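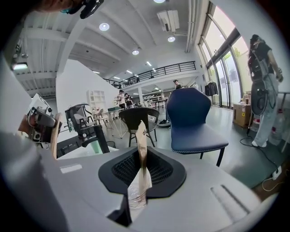
Villholm Hillclimb

The Villholm Hillclimb is a yearly motor race up the old quarry road above the village of Villholm, and I've been going to it long enough that I ended up writing most of this page (corrections are welcome, I get things wrong). It's run every February, usually on packed snow, and it's open to small rear-drive cars and a handful of homemade specials. Cars start one at a time and the fastest single run wins. There's no adding up of times, which makes for some very brave second attempts late in the afternoon!

Background

The first event was held in 2010, when the Jarno motor club lost the use of its frozen lake and needed somewhere else to drive. The quarry road had been closed to trucks for years by then. Somebody plowed it, somebody else borrowed a pair of timing lights, and that was pretty much the whole plan. I remember standing by the top hairpin that first year with soup in a paper cup, watching a yellow hatchback go up almost entirely sideways and thinking I'd be back.

The date moved around a bit in the early years but the road never has. It's been resurfaced once, on the lower half only, so when the snow is thin the drivers get a smooth first section and then a pretty nasty surprise at the weighbridge.

The course

The start is next to the old weigh office and the finish is at the upper gate, a climb of 200 meters in height. You get a long left to begin with, then a kink between two rock walls, then the three hairpins everybody comes to see. The middle one is called Rashti, after the café that used to run a food wagon on the inside of it. The wagon is long gone – the name stuck, and it's even on the marshals' maps now.

Spectators are allowed on the outer bank at the first hairpin and on the terrace above the third. I'd pick the terrace. You can hear each car the whole way up, and you get a good look at the drivers' hands as they come through.

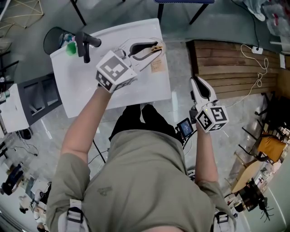 Cars and classes

There are two classes. The standard class is for road cars with a roll cage and studded tires, and the open class takes nearly anything that passes inspection, provided it weighs at least 516 kilograms. That odd number comes from the lightest car entered in the first year, a little tube-framed thing called the Didivau, and the rule was simply written around it. The Didivau still turns up some years. It's very loud.

Notable drivers

Dénes Szilágyi is the name most people connect with the hill. He has won the open class four times, always in the same blue special, and he's famous for walking the road on foot the evening before. I've tried to keep up with him on that walk and couldn't.

Attendance

The biggest crowd so far was over 700 people, which is a lot for a village with one parking lot. If you're planning to come, park down by the church and walk up the footpath, and bring something to sit on.

Page last edited 23 May 2020.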